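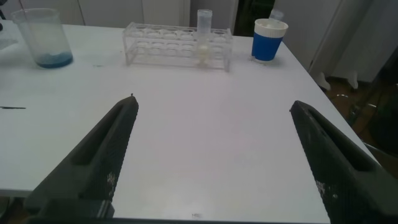 Journal > September > Open day at Clunitz

Sun 14 September

Drove to Hedunport for the open day, 59 miles. Lilla Halász ran our group and let us stand by the table while she talked. The rack had one tube in it, with something cloudy near the bottom, and the beaker had a little blue in it. Vignesh asked how often the arm drops a tube. She said twice in 1,203 picks - both in the first week. I asked about the texture on the fingers and she said they tried smooth ones first.

Coffee after with Vignesh and Akosua. Parking was a mess. Home by six, tired. Need to send Lilla my email for the slides.

Filed under: Days out, Robots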